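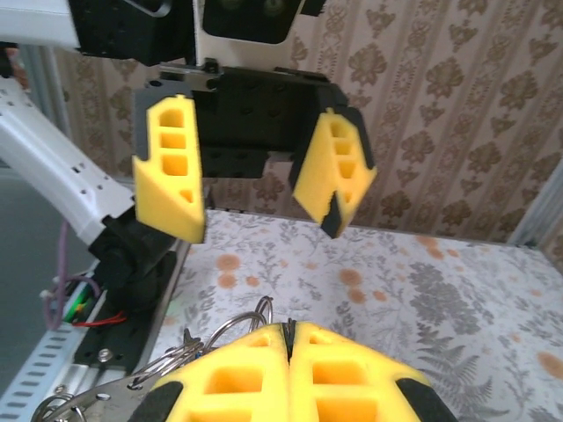
Leftover wallpaper: please don't bin it!

I have a shameful number of roll ends in the cupboard under the stairs, and I love every one of them. Half a roll of something from the back bedroom, a strip of something else I bought for a chimney breast and went off. If you've papered even one room you'll have the same, and there is so much good use left in them.

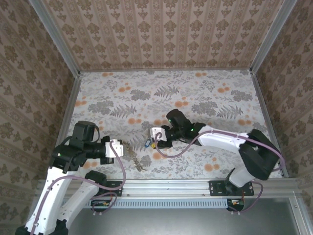 By Szczepańska
Plinerow Home Notes, December 13, 2022

Lining drawers is where most people start, and quite right too. Take the drawer out, empty it, wipe it round with a barely damp cloth and leave it until it's bone dry. Measure the inside at the front and again at the back (old drawers are hardly ever square, mine are dreadful) and cut to the smaller figure. I don't glue mine. Four little tabs of double-sided tape in the corners will hold the paper flat, and when it gets grubby you whip it out and cut another.

For kitchen drawers go for a vinyl or a wipeable paper. Plain paper drinks up every drip of oil and you'll be cross with it by February.

Backs of bookcases and cupboards

My favourite job of the lot! An ordinary white bookcase with a bit of pattern behind the books looks like something you saved up for. If the back panel slides out, paper it on the table, where you can smooth it properly. If it doesn't, cut a piece of stiff card a whisker smaller than the opening, paper the card and pop it in. That way you can change it whenever the mood takes you, and renters can do it too.

Mix the paste a little thicker than the packet says for small pieces. Brush it on, fold the paper loosely paste to paper and leave it to soak for as long as the label tells you. Skipping the soak is how you get bubbles. Then smooth from the middle outwards with a clean dry cloth, or one of those soft brushes if you've got one.

Mixing patterns

People get terribly nervous about this, and I wish they wouldn't. Two patterns in a small space can look lovely as long as something ties them together. Keep to the same family of colours, or put a big print with a small one. Browns and beiges get on with nearly everything, and a pale leafy print lifts a heavy old-fashioned one no end. Lay the pieces side by side on the carpet overnight and look again in the morning, with the curtains open. Lamplight will fool you every time.

Stripes want a bit more care. Draw a pencil line with a spirit level before you hang anything striped, even on the inside of a cupboard door, as your eye will find a wonky stripe from across the room. If the cupboard itself leans, split the difference and hope for the best. I've done that more than once.

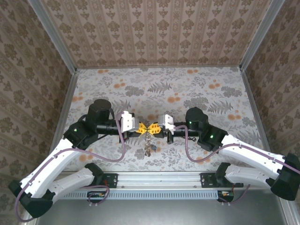 Corners are where tidy work goes to pieces, so go slowly. Don't try to wrap one big sheet round the inside of a box or a cupboard. Cut a separate piece for each side and let the first one run 2 cm round the corner, then lay the next piece over it, right into the angle. Run the back of a table knife down the join. A fresh blade matters more than anything here – change it far more often than feels decent, and cut dry paper whenever you can, because pasted paper drags and tears.

Covering boxes

Shoe boxes, old biscuit tins, those sturdy boxes that boots come in. Rub tins over with fine sandpaper first so the paste has something to grip. Do the sides in one long strip if the pattern allows, snip the overlap at each corner and fold it inside. The lid needs doing separately, and do check it still goes on before you stick anything, with the paper just wrapped round it. Thick embossed paper makes a lid very tight indeed.

I did a whole set for the sewing things last winter with an old Drorwood roll, and they've held up beautifully, apart from the button one, which gets dropped.

Odds and ends

Scraps make smashing gift wrap for heavy parcels. Use strong tape, ordinary sticky tape pings straight off.

Cut long strips for shelf edging with pinking shears.

Brown paper patterns for dressmaking last much longer if you back the fiddly bits with lining paper.

Keep one decent-sized piece of every paper still on your walls, for patching. Tear the patch, don't cut it, and the feathered edge will hardly show.

Write the room and the batch number on the back of each roll in pencil. Felt tip comes through in the end, and I have a faint blue 30 on my landing to prove it!

Store rolls lying flat, somewhere dry. Stood on end they crumple at the bottom, and a loft gets far too damp.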